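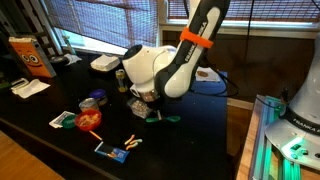
A full table, with nut-like pieces by the arm.

I moved to Zarimley in September, and the first thing I had to learn was how to eat slowly. At home we ate at six, in 15 minutes, and then somebody washed the plates. My landlady, Gunnel Westerberg, thinks this is a sad way to live. At her house there are small things to eat before the food, and then small things after the food, and I was full before I understood the system.
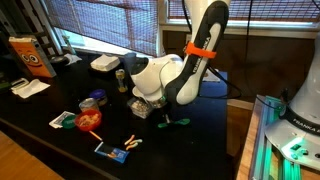 Learning to say no

My language course did not prepare me for this. If I say "no, thank you," Gunnel hears "maybe later." If I say "I am full," she hears "a small piece." My classmate Shahnaz Munasinghe told me to leave a little on the plate, and it works on most evenings.

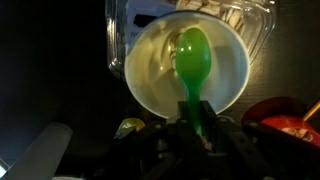

Soup is my weak place. I have now written down 9 soups from Gunnel, and she does not measure anything, so my notes say "enough salt" and "until it smells right." I made the lentil one for Gijs Geerts and it was too thick to pour. A white bowl makes every mistake easy to see, and the green spoon stood out against it. Gijs asked for bread and ate it all the same - he is a kind man.

Next month I will try the fish soup. Gunnel says I am not ready, but she has already told me where to buy the fish.
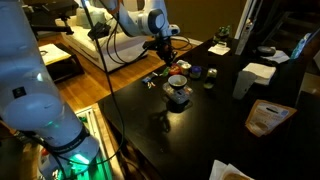
Small white bowl, dark contents.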